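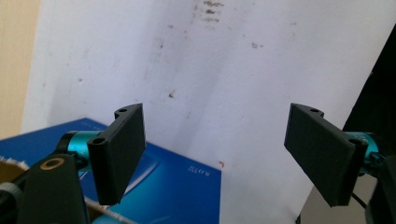 Figure 3. Blue box with small white print on its top face, beside a large sheet of white paper.

3.2 Boxes and wrapping paper

We loved working on this part of the study! Wrapping a box looks like the plainest desk job there is, and yet it asks for a string of small choices: how much paper to leave at each side, which face goes down, when to make the first fold. Our home survey in Trondodmont collected 589 wrapping sessions, and 582 of them were complete enough to code from start to finish.

The box in Figure 3 has a strong royal blue top with streaks of reflected light across it, and a bit of tan cardboard shows under the blue at one edge. Color contrast of this kind turned out to be a real gift for coding. Against white paper the outline of a blue box is easy to follow, and our coders agreed on its position far more often than they did with plain brown boxes. Glare was the one snag. Where light streaks crossed a printed face, coders often left the text field blank, and we kept those blanks as they were.

Paper size mattered more than we had guessed. People who started with a large sheet spent less time turning the box and more time smoothing the paper, while those with short sheets turned it again and again (one person in Grindano went round 24 times and was still cheerful at the end). We follow Nyitrai's earlier scheme in treating each turn as its own step, and we add a separate code for sliding the box without lifting it. Sliding was wonderfully common, and we think it deserves a closer look than it has had so far.

Related items
Imre Nyitrai: Folding habits at the kitchen table
The Szűcs list of household paper tasks
Prirnar: a word list for folds and creases
Gift wrap in small homes after 2000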